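Robots and Everyday Work
Week 7 handout: Can machines do the chores yet?
Lecturer: Dace Lepik
Tutorials: Prasanna Kanagaratnam, Ingvar Þórarinsdóttir

Read this before the tutorial. It covers the second half of the lecture and the part we skipped when the projector went down. The slides on welding cells and palletising are already on the course page and I won't repeat them.

1. What counts as a chore

For this course a chore is a job that an ordinary adult can do without training, in a place that hasn't been set up for a machine. Wiping a bench is a chore. So is sorting the recycling, refilling a parts bin, or putting the shopping away. Bolting the same bracket to the same frame all day is work, and it may be dull work, but the bracket arrives in the same spot every time. A factory pays a lot of money to make sure it does.

A dishwasher does a chore in one sense. It washes. It doesn't clear the table, scrape the plates, load itself or put the cups back in the cupboard. Most household automation follows this pattern: the machine does the middle of the job and a person does both ends. Keep this in mind when you read a claim that a robot "does the laundry". Ask which part.

2. Where we are on the shop floor

The Castwood case from the reader is the one to know. Castwood makes timber fittings and wanted an arm to tidy the packing benches between orders. Offcuts, tape, gloves, tape guns and the odd lunch were all left on the same surface. Gervásio Mendonça, who ran the trial, split the job into two. Moving known items to known trays went well after some adjustment. Deciding what was rubbish did not, and the company ended up painting outlines on the benches so that staff would leave things in fixed places. The arm then managed a full shift.

You can read this as a success or a failure. Castwood got clean benches. The staff did some of the tidying themselves by following the outlines, and that labour doesn't appear in the trial report. Sebastião Lopes makes this point in his chapter and I agree with him, although he is harder on the company than I would be.

3. Where we are in the home

Homes don't get painted outlines. The Vida trial put one mobile arm in each of 4 households in Wimanham for 37 days. Each household could ask for any of three jobs: clear a table, pick up clothes from the floor, fetch an item from a shelf. The machines logged 240 requests over the trial. Table clearing was the most requested and also the one people complained about most, mainly for slowness. One family said it was quicker to do it themselves, and by the third week they did.

Note what the trial left out. No wet cleaning, no cooking, no stairs, and an engineer on call in Stodano the whole time. Some of you will be tempted to write that the trial "proves" something about homes in general. It doesn't have enough households for that.

4. Why a table is hard

Take clearing a table, since it will be the tutorial exercise. Suppose there is a lime, a Rubik's cube, a gum container, a bag of snacks and a slice of cake. A small child could put these away. For a two-fingered gripper each one is a different problem.

Lime. Curved and inclined to roll if the first finger touches before the second. The fingers need to close on either side of the widest part. Too high and they slide off the top - too low and they hit the table.

Cube. Flat faces, which suit flat fingers, provided the gripper lines up with them. If it comes in at an angle to the faces the cube will turn as the fingers close. Sometimes that helps, because the cube squares itself up. Sometimes it ends up on an edge.

Gum container. Tall things tip. A light push near the top is enough. The machine also has to avoid it on the way to something else, and many recorded failures in table clearing are items knocked over during a reach for their neighbour.

Snack bag. A bag has no fixed shape. Shiny, see-through wrapping gives poor readings on many depth cameras. Where should the fingers go? On the sealed edge, usually, if it can be found. Squeezing the middle may crush what's inside, and a person would mind that even if the software scored it as a successful pick.

Cake. Picking it up directly with the gripper is the wrong plan. If it's on a plate, move the plate. If it isn't, the machine needs a tool, or it needs to leave the cake alone and say so. Very few systems are any good at leaving things alone.

Then there is the question of where everything goes. The lime might belong in the fruit bowl, the fridge or next to a cutting board. The cube has no proper place at all in most homes. Perception and grasping have improved a great deal, and this part has improved less. It depends on household habits that may never have been said aloud.

5. How to judge a demonstration

When you watch a video for the assignment, write down the following.

Is the speed real? Look for a clock, a person walking past, or a falling object.
Was a person operating the arm? If the maker doesn't say, record it as unknown.
How many attempts were made, and are the failed ones shown?
Who set the table? Objects spaced well apart are much easier than objects touching.
What happens after the last pick? Many clips stop before anything is wiped or put in a cupboard.

Don't mark a system down for being slow if it runs unattended. A machine that takes all afternoon to clear a table may still be useful to someone who can't do it at all. Ingvar will bring the interview extracts on this to the tutorial. Several of the older respondents cared about reliability far more than speed.

6. For the tutorial

Choose one item from section 4 and write half a page on how you would pick it up with two rigid fingers and a camera at the wrist. Say where each finger goes, what the camera can't see once the fingers are close, and how the machine would know it had failed. A sketch is fine. Prasanna's group should do the lime or the cube, Ingvar's group the bag.
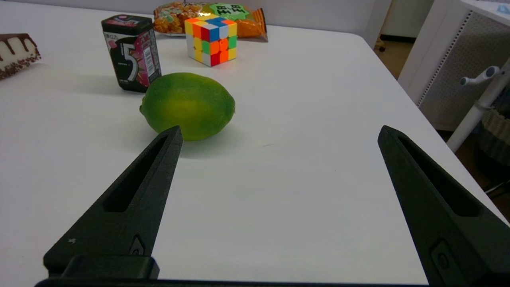

Bring the half page on paper, with your name on it. We'll swap them around and each of you will look for the step your neighbour left out. The reading for next week is the second Lopes chapter, up to the section on hospital linen.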